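Speaker notes: "What we learned from opening the doors"
Talk for the regional warehouse group, February 19, 2019

Good evening, everyone, and thank you for coming out. (Wait for people to sit down, they are always slower than you think.) I've been asked to tell you about our open day at Gastska, back in October, when we let the public in to watch the picking robot at work. I do like talking about it, so please wave at me if I go on too long!

Start with how it came about. We had been running the Dunaser cell for 11 months, and our neighbours on the estate kept asking what on earth we were up to in there. In the end we said come and see, and put out 80 chairs, thinking that was hopeful. By the end of the day 167 people had signed the visitors' book.
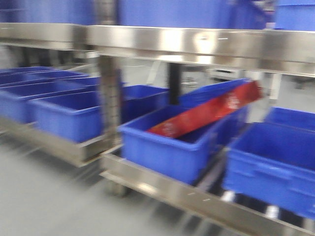

The first group were mostly families, and I had prepared a rather grand opening about the history of Furtună, our parent company, which I dropped after a minute or so when I saw the children's faces. They wanted to know what was in the boxes. So we went over to the steel rack with the blue bins on it, and I talked about the long red box leaning in one of them, and how an awkward shape like that is a very different job from a neat little carton. That got them going, and the grown-ups too, and we had a lovely long chat about how each of us would pick it up.

(Pause here. Ask the room who has held an open day of their own.)

Now, the demonstration itself. We ran it in 3 sessions, with a good gap for tea between them, and I would urge you to be generous with the gap, as that was when the shy people came over and asked the best things. We kept the talk short and let them watch the arm.

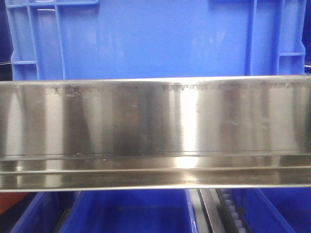

A retired fitter stayed for all of the sessions and told me he could have stayed for more. He and our engineers got on to the subject of wear and cleaning, and I had to steer them gently away so that the next group could get near the barrier. I've since asked him back for the Maten trial, and he's said yes, which pleased me no end.

Move on to the questions people asked. Read this one out, as it came up in every session. 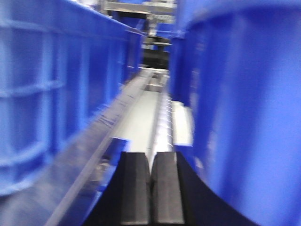
What happens when it can't pick something up?
It tries again from a different angle, and if that doesn't work it leaves the item where it is and calls one of us over.

People liked that answer, I think because it's more or less what they would do themselves. Mention the sign-up sheet by the door, and thank the hosts for the sandwiches.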